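Search this notebook
Search
Go

14 December 2020

Packing bench, second half of the day. I finally got the Kaklow order sorted out - 28 bags, all mixed colors, and I swear the clear bags get slipperier every time we reorder from Nanerell! Wiped the white table down before starting (somebody had left tape gunk along one side, took me ages and half a roll of paper towel).

I'm sticking with the shallow blue bin for now. The deep one from March is still on the shelf if anyone wants it, but I kept losing small stuff in the corners and I don't miss it at all.

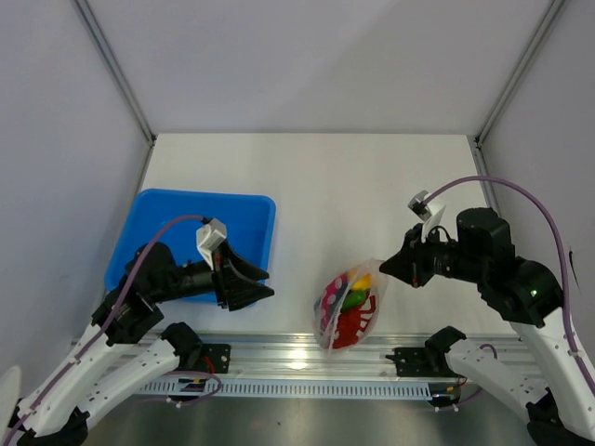 Labels next. The roll we have is the old Grernton size, so they hang over the edge of the bag a bit and curl up. I tried folding them over the top and it looks fine, kind of cute even - but it's slow going, and I only got through 61 before my thumbs gave up. There are 164 left on that roll, then we can switch.

Note to whoever is on the bench next: bag 61 has a split seam, please rebag it before it goes in the Fahmy box. Also we need more twist ties, the good green ones.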